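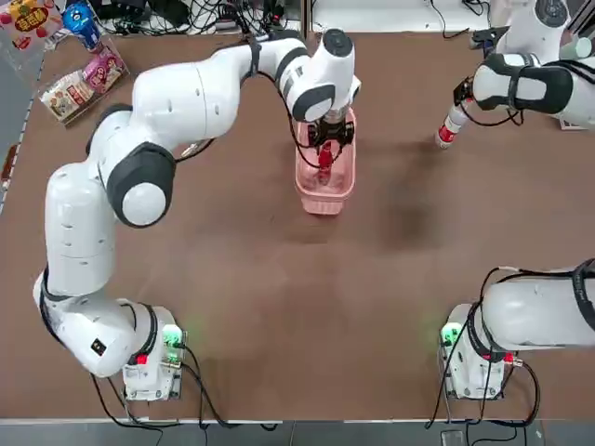 Posted February 8, 2020
By the author of Brornama

I finished the last season of Hultosholm on a weeknight in November, with a cold and a bowl of cereal, and I have been arguing with it in my head ever since. So this is me letting the argument out of the house.

If you haven't seen it (and going by my friends, you haven't), Hultosholm is a slow drama set on an island with one ferry, one bank and 1,210 residents. We know the number because it's painted on the sign at the dock, and the show loves that sign. Every season opens on it. By the finale somebody has climbed up with a brush and changed it, and I'm not going to tell you to what, but I yelled at my television.

What I want to talk about is the bank, though. Everybody who writes about this show writes about the drowning, and fine, the drowning is great television. But for me the whole thing lives in the second season, when the bank manager starts moving small amounts out of the harbor fund. Tiny amounts! The first one is 18 crowns. She buys lunch with it. She sits on a bench and eats the lunch, and the camera just stays there while she chews, and I don't think I've ever felt so sick watching a person have a sandwich.

Most crime shows would skip that part. They want the duffel bag and the guy with the accent, and I love the guy with the accent, don't get me wrong. I watched all of Kong in a single long weekend and Kong is nothing but duffel bags. Men stand in parking garages and say a figure out loud, and the figure gets bigger every week until you can't feel it anymore. By the end they could have been talking about yards of fabric. I enjoyed myself and I couldn't tell you today who ended up with the money, or if there was any.

The bank manager I can account for to the last coin. When the auditor finally comes over on the ferry, the missing total is 1,709 crowns, and he reads it to her twice in case he's made a mistake. That's the whole crime. You could lose that much on a bad car repair! And she goes gray, and she asks him if he'd like coffee, and the next time we see her house the curtains are gone.

My sister-in-law thinks this is absurd. Her view is that a tragedy needs to be about something large, a kingdom or at least a company, and that small sums make small stories. We had this out over dinner and I did not win. But I keep thinking she has it backward, or at least sideways. I've never had a kingdom. I have stood at a register doing subtraction with people behind me in line, and I bet she has too. When a show puts a number on the screen that I could plausibly owe, my stomach gets involved.

It isn't a perfect series. Season three wanders off to Havbridge on the mainland for 4 episodes and gets tangled up in a shipping strike I still can't follow, and there's a romance in there I'd cut entirely. The music gets pushy. But then the manager turns up at the back of a union meeting, in her one good coat, and puts a coin in the collection tin, and I forgave them for all of it.

I'm starting it over from the beginning tonight. The cold came back anyway.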